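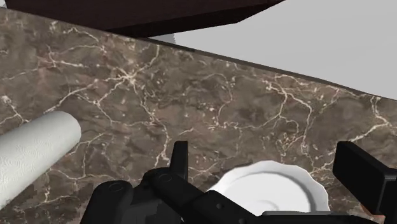
A reader of the newsletter wrote in to ask why I keep picking on stablecoins when, as the message put it, at least they have something in the bank. Fair question, and I'm going to start there, because "something in the bank" is doing a lot of work in that sentence.

Slide 2. Ask for hands: who here holds a token they were told is worth one dollar? Wait. Then ask who has read the reserve report. Wait longer.

I'm using Numura as the main case. Small issuer, pays interest, advertises itself as fully backed. Its site has a page called Proof. I went through it line by line in August, and I want to go slowly through what it proves.

Slide 3. The Proof page says there are 3,743 wallets holding the token. Fine, anybody can check that on the chain, and I did. Then it says reserves are "held with banking partners and in short-term instruments." Which partners? Which instruments? How short is short? I wrote to the support address three times and got the same paragraph back three times.

(Don't read the paragraph out loud. It's on the slide. Let them suffer through it.)

Slide 4. What an attestation is. Keep this plain. An accountant looks at one moment and says the numbers the company gave them match the statements the company gave them. Money can be borrowed in the morning and gone by dinner. I am not saying Numura did that. I am saying the report couldn't tell you if they had, and the marketing talks as if it could.

Slide 5. The yield. Where does it come from? The old answer was lending to trading desks. The new answer is a product called Predton, which takes deposits of the token and "routes" them. I asked routed where. The document says to "vetted strategies." One of those strategies, when you follow the transfers, is a pool on Oneck. And the biggest depositor in the Oneck pool is a wallet funded from Numura.

Pause here. Draw the circle on the whiteboard if there is one.

Maybe there's a good reason for it. Seeding a pool with your own money is common, and the wallet may be exactly that. But if I pay you interest out of a pool I filled myself, I'd like somebody to explain what business we're in.

Slide 6. The fee table. Minimum redemption is 900 tokens. Below that you sell on an exchange and take whatever price you get. Of the 3,743 wallets, 1,184 hold enough to redeem directly. The rest own a coin that is worth a dollar as long as a stranger agrees.

Skip the next bit if we're past 4:30.

Slide 7. People will bring up Sheikh, the payments app that took the token at checkout. It was announced as "thousands of merchants." The merchant list had 682 names when I downloaded it. I tried a dozen of the links and four went to parked domains. Could be a stale list. Ask the company, they haven't answered me.

Slide 8. What would change my mind. Named banks. Monthly statements with maturities. Redemption for any amount, even with a fee. A plain sentence on who takes the loss first if Predton goes bad. None of that needs new technology - it needs someone willing to put it in writing.

Questions. Likely ones:
- "Isn't regular banking just as bad?" Sometimes. There's deposit insurance. Move on.
- "Are you short?" No. I don't hold any of these, long or short.
- "Should I sell?" Not giving advice. Read the redemption terms tonight.

Shares: 41
Comments (4)

blockferry
I was at this one. You were too easy on the Oneck pool, that circle is the whole story.

Marginal Cost
Every issuer seeds its own liquidity. You say so yourself and then hint at something worse anyway. Either show the loss or drop it.

tinroof
Got the same support paragraph, word for word. Mine had a typo in it.

paperhands_dad
I have 300 of these. So my only way out is the exchange? That was not on the signup page that I remember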